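Home Notebook Dye Log Swatches Contact

May, just after lunch

Madder bath went in at 165 with Melur watching the pot, and we pulled the skeins after 3 hours. Lovely brick color -- a bit browner than I hoped!
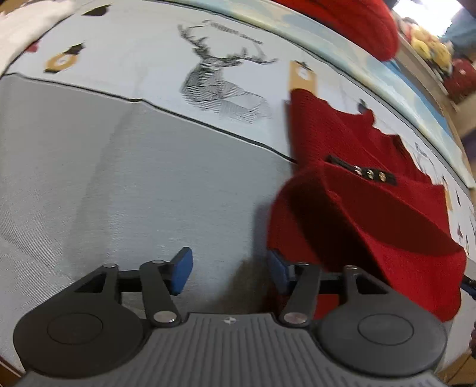
Rinse water is still my big suspect. Piret thinks the iron in the Grimilberg well is dulling everything (she may be right). I want the next batch to land nearer a plain red, like the folded knit against the gray fabric. Will try rainwater and a pinch of chalk, then ask Shagufta what she thinks.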